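Ammont Butcher Block Oil and Board Cream
Skulstead Kitchen & Table
Care Products > Wood Care

Item no. 111
Sold as a set of 2: one bottle of oil, one tin of cream

If you have a wooden counter, a cutting board you're fond of, or a table that came down to you from somebody's grandmother, you already know that wood in a kitchen asks for a little looking after. It doesn't ask for much. We've carried the Ammont oil and cream in our shop for a good many years now, and it's the set we hand people when they come in with a dry, fuzzy board under one arm and a worried look. Most of the time the board is fine (boards are tougher than they get credit for) and an evening with a soft rag will bring it right back.

The oil is a food-safe mineral oil with nothing added for scent or color. It's thin enough to soak in well, and we'd suggest you be generous with it the first time around. The cream is that same oil with beeswax and a bit of carnauba melted in, so it goes on thicker and leaves a soft finish that water beads up on for a while. You can use either one by itself, but they do their best work together, oil first and cream the next day.

What it's good for

Cutting boards, butcher block counters, salad bowls, rolling pins, wooden spoons, knife handles and bare wood tabletops. Maple, beech, birch, walnut, cherry and pine all take it nicely. Pine drinks up more than you'd expect, so keep the bottle handy. We don't recommend the set for anything with a varnish or a hard lacquer on it, as the oil will just sit on top and feel greasy until you wipe it off again. If you're not sure what you have, put a drop of water on a clean spot and give it ten minutes. If the spot has gone darker, the wood is open and the oil will go in.

A word about knots and grain

We get a lot of letters about knots! People want to know if they're a flaw, if they'll fall out, if they should be filled. In a well-dried board a tight knot is perfectly sound and will stay put for as long as you own the thing. It's harder than the wood around it and takes up oil more slowly, so you'll often find a knot still shiny when everything else has gone matte. Just wipe it. Pale woods tend to show the most change after a first coat, with the grain lines coming up stronger and the whole surface turning a shade or two warmer. 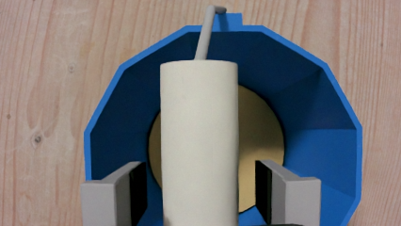

Page last changed: May 4, 2019

Fine scratches are another thing folks ask about. Light ones on a pale surface usually fade into the background once they've been oiled, and you may decide that's plenty. For deeper ones, sand along the grain with a fine paper, go over the whole top and not only the one spot, wipe away the dust with a barely damp cloth, let it dry overnight, and then oil. Sanding just the scratch leaves a little dish in the wood, and you'll see it every time the light comes in low.

How to use it

Wash the wood with mild soap and warm water and stand it on edge until it's dry all the way through. Overnight is best. Pour on a pool of oil about as wide as your palm and spread it with a lint-free cloth, working with the grain. Don't forget the edges and the ends, where the wood is thirstiest. Leave it a few hours, wipe off what hasn't soaked in, and do it once more if the surface still looks chalky. The next day, rub in a small scoop of the cream, let it stand for half an hour or so, and buff.

A brand new board likes a coat of oil once a week for the first month. After that, go by feel. If it's rough or pale, it's ready for some more. Counters next to the sink need it oftener than the rest, and the stretch behind the stove hardly ever does.

One tin of cream is good for 50 boards of ordinary size if you don't pile it on. The oil goes faster, especially with a counter to look after.

Storage

Keep both with the lids on, out of the sun. The cream softens in hot weather, and if you order in August it may reach you nearly liquid. Set it somewhere cool for the evening and it will firm up just as it was. Cloths used with this set can be washed in hot water with a good squirt of dish soap, separately from your clothes.

Goes well with

Fudoston cotton cloths, undyed, hemmed on all sides. These are the ones we use ourselves at the counter, and they've held up to more washing than we had any right to expect.

Enriquez board scraper, for getting dried dough off before you wash. The edge is rounded at the corners so it won't dig in.

Shipping and returns

The set ships by ground only. If a lid has come loose on the way and you find oil in the box, please write to us and we'll send another set, and there's no need to mail the messy one back. Unopened sets can be returned to the shop or by mail. Refills of the oil are sold separately, and the cream tin can be brought in to the Skulstead shop for refilling whenever we're open.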